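Recording the fruit-handling task: procedure for new team members

Mevus student robotics project, revision 2023-12-11
Maintained by Stefaniia Hrytsenko

Scope

This page covers one recording session of the orange task on the Eskola bench, from powering up to filing the episodes. It assumes you have done the arm safety induction and can jog the arm from the pendant without supervision. If you have not, stop reading and book the induction first.

Two people per session: one operator, one logger. The logger sits at the desk behind the bench and has the keyboard. Do not swap roles partway through a block, as the two sets of notes never line up afterwards.

1. Bench layout

Cover the grating with the marble-print plastic sheet. Press it down from the centre outwards. The far edge tends to curl; this is acceptable as long as it stays clear of the arm's path and does not throw glare into the fixed camera.

Place the cutting board so that its long side is at an angle to the grating. The policy we trained in June had only seen the board square to the bench and failed on nearly every rotated placement, so vary the angle between blocks. Write the angle in the log to the nearest 15 degrees.

Put the wooden racks in front of the board. They are distractor objects for this task and the gripper should not touch them. If it does, mark the episode as a contact fault and keep it.

2. Fruit

Use navel oranges, firm, cut into wedges with the peel on. Cut at the sink, never on the bench. Very ripe fruit leaks under fingertip pressure and the juice gets into the finger mounts, which are tedious to clean.

Keep the wedges in clear plastic and take out only what the episode needs. The Wetonero protocol asks for clear packaging specifically: reflections and wrinkles in the film are part of what we want the wrist camera to record. Opaque tubs are easier to handle but make the perception problem trivial.

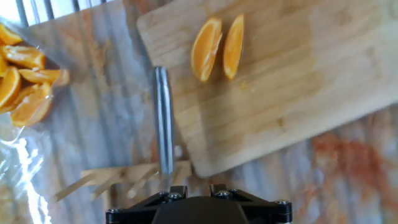
Wipe the board between blocks, but do not scrub it back to dry timber between episodes. A small amount of residue is normal in a kitchen and we want it represented. Pulp larger than a grain of rice should be removed, as it can lift a wedge enough to spoil the grasp height.

3. Arm and tool check

Run these in order.

Power up the controller and wait for the boot sequence to finish. Release the brakes only after the logger has confirmed that the bench is clear.

Check the bolts on the gripper housing by hand, then with the hex key. Finger tight is not tight enough. A loose finger shows up in the data as a drift in grasp position that is very hard to diagnose later.

For the tool variant of the task, close the gripper on the flat tool and tug it downwards. It should not slip. Set the grip force to 66 per cent in the Dernow panel; higher values trip the current limit when the tool meets the board.

Follow the cables with your eye from the base to the wrist. The loop at the gripper needs enough slack for a full wrist rotation, and none of it should be able to catch on a rack peg.
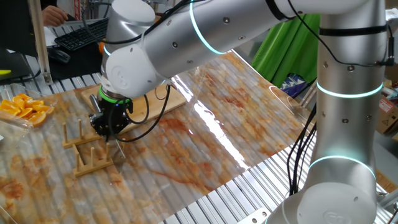 Eskola bench with the tool variant set up.

4. Recording a block

A block is 13 episodes. The operator calls "ready", the logger starts both streams and answers "rolling". Do not move the arm before the answer – the first frames are used to align the wrist and fixed cameras.

Approach from above, at a steady speed. Avoid correcting in mid-air with small rapid inputs. If the approach is poor, back off and start it again within the same episode. Recoveries are useful data and should not be edited out.

End every episode with the gripper clear of the board and stationary for two seconds. The logger then stops both streams and enters one of the three outcome codes: C (complete), P (partial) or F (fault). Add a note for every P and F. "Slipped" is not a sufficient note; say which object, and at what stage.

5. Common faults

Streams out of step. Usually the fixed camera was started late. Discard the episode and restart the logger software before continuing.

Gripper closes on the bag. Open, retreat straight up and code the episode P. Do not pull sideways, as this drags the sheet and invalidates the layout for the rest of the block.

Protective stop on descent. The board has probably been moved since the height was set. Re-zero against the board surface, with the tool fitted if you are using one.

6. Shutting down

Park the arm, engage the brakes and power off before anyone reaches over the bench. Wipe the fingers with a damp cloth and dry them. Cut fruit goes in the green bin, including anything unused. Copy the session folder to the project drive and check the file count against the paper log before deleting the local copy.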